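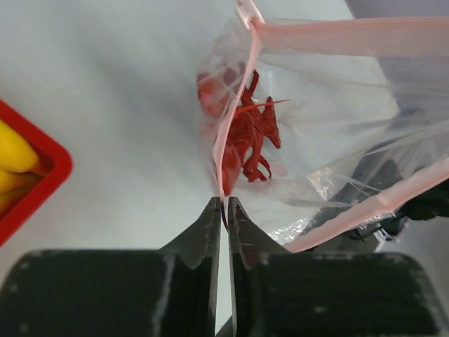 Clear zip bag, pink edging.

Right, I've been sent the "keep your veg fresh for weeks" leaflet again, the third this year, so I'm doing a thread on fridge advice and how much of it I believe. Short version: some.

The leaflet is from Enlow, who sell storage bags. It says households using their bags threw away 32% less fruit and veg. Less than what? Less than they did before? Less than the people next door? It doesn't say. There's a little star next to the number and I've been over both sides of the paper looking for the other star.

I wrote and asked. The reply said the figure came from "a study of 967 homes" and hoped I'd enjoy my bags. I asked how the homes were picked and whether anyone weighed the bins or people just filled in a form. That was in May.

If it was a form, I can tell you how it went. You get free bags, you're asked a few weeks later if you've been wasting less food, and you say yes because you're a polite person and you'd like to think so. I'd have said yes.
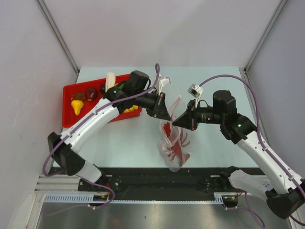 One bag, held over the table.

To be fair to bags in general, there's decent sense behind some of it. Leafy things dry out in a fridge. Put them in something that holds the damp in and they go floppy more slowly. Your gran knew this and used a bread bag.

But then the leaflet tells you to put everything in one. Mushrooms! Have you ever opened a sealed bag of mushrooms after four days? They want paper. The greengrocer's in Rircombe (Pillay, by the bus stop) has been handing them over in paper for as long as I've lived here and has never once given me a leaflet about it.

Bananas are where the advice really falls apart. In the last year I've been told to wrap the stalks, split the bunch, hang them up, keep them in the fridge, never keep them in the fridge, and keep them away from apples. The apple one I'll give you, ripe fruit does give off a gas that hurries other fruit along. The stalk wrapping I tried twice and both lots went brown at the same speed as ever. 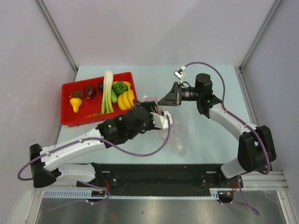
Pretend fruit and veg in a red tray.

While we're here, what is it with fruit bowls in adverts? Pears next to apples next to bananas, all perfect. Try that at home and by the weekend the pears are soup. A mixed bowl is a lovely thing to look at and a daft way to store fruit.

Next, the money claim. The Girport newsletter (it comes through the door whether you want it or not) ran a piece saying better storage could save a family about £1,810 a year. I read that twice. It's more than I spend on fruit and veg in a year, and I eat a lot of cabbage.

Unless they mean all food. Or all food plus the petrol to go and buy it. Or they've taken the biggest family they could find and assumed it bins the lot. I'd love to see the working – I suspect it was done on the back of something that then went in the recycling.

Somebody will say what's the harm, if it gets people thinking about waste. Well, the harm is you spend money on bags and boxes and a special drawer liner, the lettuce dies anyway, and you decide you're the problem.

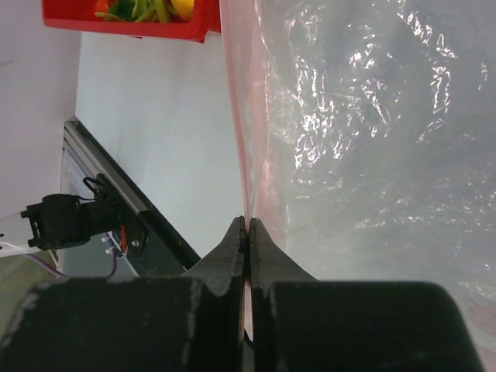
And the washing up. "Reusable" means someone has to wash and dry the thing. Have you tried drying the inside of a zip bag? It sticks to itself. You end up with one upside down on a wooden spoon next to the sink, still wet in the corners the next morning, and into that you're meant to put your spinach.

What has made a difference here, for what one kitchen is worth: buying less at a time. Looking in the fridge before going to the shop. Soup. I can't put a percentage on it and I won't be printing a leaflet.

Bread bag for the lettuce, paper for the mushrooms, apples over there, bananas over here. Carrots I'm still arguing with myself about. I've had them last ages in a box of water and I've had them go slimy in a box of water, so if anyone has kept a proper record of it I'd like to see it.

Replies are open, but if you're going to tell me a cut onion in the room keeps the milk fresh, please bring evidence.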